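### 3. Recording your first grasps

You're ready for the fun part! The Dratard policy learns edge grasps from your demonstrations, and a striped trim makes a great first target.

1. Lay the garment flat on the gray surface.
2. Bring the fingers to the trim at a shallow angle.
3. Close, hold for three seconds, then lift 5 cm.
4. Save the episode and shift the garment before the next one.

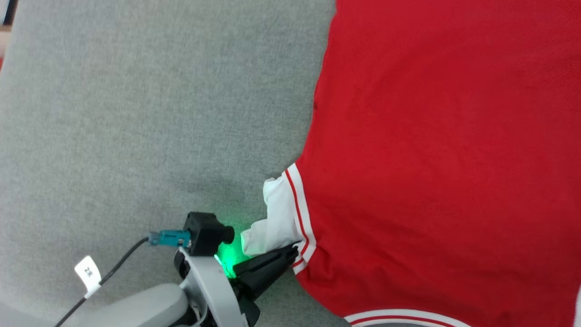

*Fig. 5. Fingers closed on the striped trim of a red garment.*

**Note:** Vary the folds as much as you can – our Zilis runs improved a lot once we did, and the full set is 500 episodes.

**Caution:** Keep the sensor cable clear of the fingers before every lift.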